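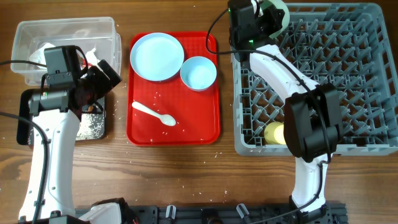
Januda says its two-armed kitchen robot can be taught to clear up after a meal by people steering it remotely, with no programming needed. The company has logged 1,322 of these guided runs at its Stubbs workshop since April, with an operator moving both arms through each chore from start to finish. One of the setups puts a plate and a bowl on a red tray, a gray dish rack to the right and loose rice on the tray and the wood around it. Rice is a fair thing to throw at a gripper. How often the arms can deal with it alone is a number Januda has not given out.

Zane Sakalauskas, who runs training at the company, said on Wednesday that 9 operators share the work and that a new chore takes 130 runs before the software, called Uvo, gets a try without help. He would not say how many of those tries end with the dishes put away.

That leaves buyers with little to go on. A person at the controls can make almost any arm look handy - the skill on show is the operator's. Lotik, a catering firm, plans to test four of the robots in its kitchens. It has asked to see them work with the remote controls switched off first.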